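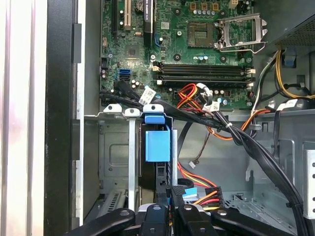
Home | Forums | New posts | Members | Search | Log in

Posted in: Desktops & Upgrades > Old kit, worth it or not?

**Refurb quote on a stripped tower, am I being had?**

**saltmarsh_tim**
Posts: 294

I've got an old tower that I bought as a shell from the reuse place in Bekavness. No processor in it, no memory, just the case, board, power supply, wiring and a drive. The plan was a cheap machine for the back bedroom for letters, the odd spreadsheet and scanning old photos. Nothing that needs to be quick.

I took it to Hubáček Computers as they're the only shop near me that will still look at a desktop. They want £131 for what they call a "full recommission". That is a second-hand processor, memory, cleaning, cable check, a new battery for the board and a "drive health certificate". Windows is extra. The chap at the counter told me the board was "one of the good ones" and would go on for years. I asked how he knew, with no processor fitted and no way of turning it on, and he said you get a feel for it.

I don't have a feel for it. I have a green board with nothing in the socket and a shop that wants my money before anyone has seen it start up. Am I being too suspicious or is this the usual way of going about it?

**perrywinkle**

You're being exactly suspicious enough. A certificate for a used drive is a piece of paper. Ask them what test they run and whether you get the printout. If they won't say, there's your answer.

**Old_Grommet**

I'll stick up for the shop a bit. £131 sounds a lot until you take the time out of it. Someone has to find a processor that suits the socket, fit it, put fresh paste on, find matching memory and then sit there while it tests overnight. You could do it for far less at home but you'd be doing the sitting there.

The "feel for it" line is rubbish, I agree.

**saltmarsh_tim**

I wouldn't mind paying for the time. What I mind is paying for it if the board's dead. I asked whether there was anything back if it didn't start and he said they'd "come to an arrangement".

**hexkey**

The load plate is up and the socket's open to the air. How long has it been like that? If it's one with the pins in the board and it's been sat on a shelf with no cover on, I wouldn't give you a fiver for it. One sleeve dragged across those pins and it's scrap, and you can't always see it from above. Get a torch on it from the side, low down, and look along the rows. They should all catch the light the same way. Any dull patch or a gap in the pattern and I'd stop there.

**saltmarsh_tim**

No idea how long. It came as it was. I've looked with a reading glass and they seem even to me, but I wouldn't know what I was looking for.

**perrywinkle**

Then nor does the man with the feelings.

**Old_Grommet**

Bit doom-laden, hexkey. I've had boards come out of sheds with the plate up and they've run perfectly well. Not saying it's ideal. Put the plate down gently, put something over it, and leave it alone till there's a processor to go in.

**hexkey**

And I've had boards come out of sheds and go in the bin. We can both do this all night. The point is he can't tell and the shop can't tell, and only one of them is being charged.

**marrowfat**

What's the age of it? There's an old PCI slot on there, the white one. That doesn't make it ancient as they kept fitting those for a long while, but you don't see many now. If it's the same era as mine then the memory will be cheap as chips and the processors nearly as cheap. You could do the whole lot for around 30 quid.

I got 9 years out of mine after I bought it second-hand and the only thing that ever went was the coin battery. Clock kept going back to the beginning of time and I blamed Windows for a month.

**perrywinkle**

Where are you getting them for that? Every time someone says "cheap as chips" on here I go and look and it's one listing, collection only, from the other end of the country.

**marrowfat**

Market stall. Fair point.

**saltmarsh_tim**

The battery's on their list at £6. I could walk to the newsagent.

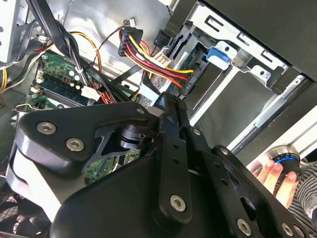 Wiring round the drive cage, power lead still in.

**saltmarsh_tim**

Sorry, meant to put some words with that one. The other thing they said was that the loom was "a mess" and would need redoing, and I can't see it. The thick black bundle has a tie on it already and goes over the board to where it's needed. Am I missing something?

**Old_Grommet**

Looks like factory tidying to me. Big-name office machines tend to be done like that, everything bundled once and never touched again. I'd leave it. Undo that tie and you'll never get it back as neat.

The blue plastic tab is the release for the drive, by the look of it. On the ones I know you squeeze or lift and the drive slides out, no screwdriver. Handy if you're going to swap it.

**hexkey**

For once I agree with Grommet. "Redoing the loom" on a stock office machine is a made-up job. What would they even redo it with?

What I would look at is that lead with the yellow, red and black wires going from the Molex-style plug to the drive. If that's an adaptor, I don't care for them. The cheap moulded ones have a bad name and it's earned. If it was mine I'd want the drive on a proper lead straight from the supply.

**marrowfat**

Oh here we go. Half the machines in the country ran on those adaptors.

**hexkey**

And some of them smelt funny. I'm not saying it'll burn his house down. I'm saying if he's being charged for a "cable check" then that's the one cable worth checking, and I'll bet it isn't the one they had in mind.

**Old_Grommet**

The crimped ones are fine, it's the moulded ones you want to avoid. Have a look at the back of the plug, Tim. If you can see the separate wires going into a body that clips together, you're probably all right. If it's one solid lump, spend a couple of pounds and change it.

**saltmarsh_tim**

Will look when I've got it on the table in daylight. There's a label on the drive but I'd have to get it out to read the whole thing.

**quietfan**

Has anyone mentioned the drive itself? I wouldn't trust a used hard disk with family photos, certificate or no certificate. Health tests tell you what it's been through. They don't tell you what it'll do next week. Get a small SSD and put your photos somewhere else as well.

Also if you're having the front off anyway, the Sternum fans are decent and don't hum.

**perrywinkle**

He hasn't got a processor and you're selling him fans.

**quietfan**

Only saying.

**saltmarsh_tim**

The photos do bother me. My late aunt's are the reason for the whole thing, and they're all in shoe boxes, so there's no copy of any of them except the prints. The shop was quite keen on me keeping the old drive, and now I wonder if that's so they've got something to certify.

**Old_Grommet**

More likely it's so they can say "complete system" on the ticket. I wouldn't read a plot into it.

**ledgerline**

Different view from me. I've used Hubáček for two machines and a laptop hinge. The hinge was done well. One of the machines was fine. The other came back with a line on the bill for "Ondberg protection suite", which I hadn't asked for and which did nothing except tell me to renew it. They took it off when I complained, no argument, but I had to notice first. So not crooks in my book, but read the bill.

**perrywinkle**

"Not crooks but read the bill" wants putting over the door.

**hexkey**

If you do go with them, get it on paper before you hand anything over:

- nothing to pay if the board won't start
- old parts returned to you
- make and model of the processor and how much memory, written down, no "suitable"
- no software you haven't asked for
- the drive test printed out, with hours run

If they won't sign up to the first one I'd walk. The rest you can haggle over.

**marrowfat**

Or do it yourself. It really isn't hard. The processor only drops in one way, there are notches. No force at all, lower the plate, bring the lever down (it'll feel too stiff, that's normal), dab of paste, cooler on. Memory pushes in till the latches click. I'd start with a single stick and see if it beeps at you before buying any more.

Have you got a cooler? Everyone forgets the cooler.

**saltmarsh_tim**

I haven't got a cooler. The shop hadn't mentioned one either, now I go back to the quote. So either it's included and they didn't write it down, or it's another £20 on the day.

**perrywinkle**

I know which I'd put money on.

**Old_Grommet**

Ask them. It could well be included. But yes, ask.

**ledgerline**

Worth saying you can get a whole working office machine of that sort, switched on in front of you, for less than the quote. Sentimental value aside I don't see why anyone would pay to fill an empty one. What did the shell cost you?

**saltmarsh_tim**

£9, and the man carried it to the car. No sentimental value at all, I just thought it'd be interesting and that the dear part was already in there. Seems the dear part is whatever the shop says it is.

I'm going to ring them about the cooler and the no-start business. If I don't like what I hear I'll buy the cheapest processor that fits, one stick of memory and a cooler, and find out for myself. Drive's coming out either way.

**hexkey**

Get the exact board number first. It'll be printed on it somewhere, usually near the slots. Don't buy by looking at the socket and guessing, plenty of them look alike.

**quietfan**

Let us know what it does. And if you need a fan

**perrywinkle**

No.

Last reply: June 4, 2023

We use cookies to keep you logged in and to see which pages are read. Accept | Settings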